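Paying someone to tidy the garage

The founder of Zendero does not like the word "decluttering." She says it sounds like something done to a drain. Her company, which began with one van in Marquez and now covers six towns, calls its work "home sorting," and charges $1,000 for what it calls a starter visit.

I asked her what a person gets for that.

"You get a day and a half with two trained people, and at the end of it you can find your things," she said. "You'd be amazed how many clients cry."

I was prepared to be amazed by the price first. For that kind of money, most of us could throw out half of what we own and buy the other half again. She has heard this before and didn't seem bothered by it.

"People say that, and then they don't do it. They've been saying it for years. The garage is still full."

She has a point, though it's the same point made by anyone who sells you something you could do yourself. I asked how many clients stay tidy. She told me the company had sorted 3,240 rooms and that the feedback was "overwhelmingly positive." I asked again. Feedback collected when? On the last afternoon, she said, before the team leaves.

So a form gets filled in while the shelves are still perfect and the two trained people are still standing in the kitchen. Has anyone gone back after a year?

"We have a refresh visit," she said. "A lot of people book the refresh."

That could mean they loved it. It could also mean the mess came back. When I put this to her she laughed, and said a dentist doesn't fail because you need another cleaning.

Before Zendero she worked in the stock room at Fillov, a plumbing supplier, where she says she learned everything that matters. Every part had a bin and every bin had a number. If you put a half-inch elbow in the three-quarter bin, somebody lost an hour. "I went home at night and couldn't find a stamp," she said. "It bothered me that a warehouse worked better than my house."

I suggested that a warehouse works because people are paid to keep it working, and they get in trouble if they don't. Nobody gets written up for leaving batteries in the fruit bowl.

"My husband would disagree with you," she said.

We moved on to the labels. Zendero labels everything, down to the shelf for spare light bulbs, and it does so with its own range of printed tags, sold under the name Zomano. The tags are extra. So are the baskets, and so is the app, which lets you look up where you put the tape measure, provided you told it where you put the tape measure.

I said this seemed like a lot of new stuff for a business built on getting rid of stuff. It was the one time in our talk that she paused.

"I'd rather someone buy nothing," she said. "I tell my teams to use what's in the house. Shoe boxes, jars, whatever. But clients want it to look like the pictures, and I'm not going to argue with a person in their own home."

Does it work better when it matches? "No," she said. "It works better when you can see what's inside."

That was the most useful thing I heard all morning, and it was free. She had more like it once we got off the subject of packages. Keep things where you use them, even if it looks odd – her scissors live in the bathroom. Don't sort by size, sort by job. Don't start with photographs or letters, because you'll sit down on the floor and that's the end of the day. Small hardware should be the last thing you touch, she said, and most people start with it because it feels like progress.

"They spend six hours on screws," she said. "Then they're tired and the couch is still covered in coats."

I admitted that I had done more or less this in June, and that the screws were in very good order for a while.

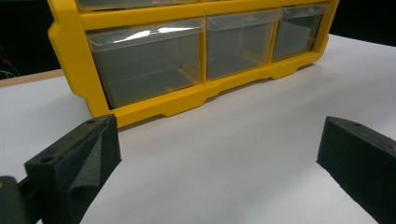 She wanted to know what I had kept them for. I said that you never know when you'll need one. She said everyone tells her that, and asked when I had last needed one. I couldn't remember, and she offered me the starter visit at the regular price. I said I'd think about it, and I have thought about it, and the coats are still on the couch.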